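July
Checked by Po-yen Kuo, comments by Hok-lam Fung

Bench check before the equipment order

1. Emergency stop within reach of the operator. OK.
Comment: The second button at the far side is still on the list to buy. Allow 200 for button, bracket and cable.

2. Arm bolted down, bolts marked. OK.

3. Power and network cables off the floor. NOT OK.
Comment: One run crosses the walkway. Put cable covers on this order, 13 lengths. Do not wait for the new bench.

4. Gripper pads. Worn.
Comment: Olby sells pads in sets only. Order 2 sets. Netik pads are cheaper but need an adaptor, so the saving goes.

5. Table tape flat, no lifted corners. See comment.
Comment: Tape is fine for this year. Tsz-kin Kong asked for a printed mat instead. Price it, but keep it below the guarding in the list.

6. Plates and fruit. OK to use.
Comment: Anything that chips is to be thrown out. Replacements come out of the small items budget.

7. Guarding. NOT OK.
Comment: Light curtain quoted by Vurkine at 4000, fitting not included. Sarahí Trujillo to ask for a price with fitting. The second arm should not be ordered until this is agreed.

8. Wrist camera mount. Screws tight, cable clipped. OK.
Comment: Buy one spare mount with the second arm.

Recheck items 3 and 7 when the parts arrive.
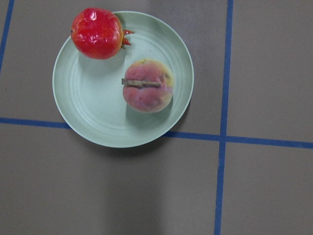
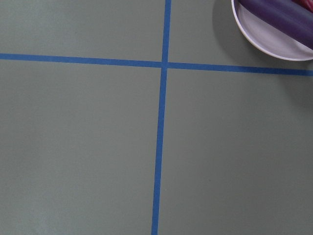 Item 5, table surface with blue tape; plates as in item 6.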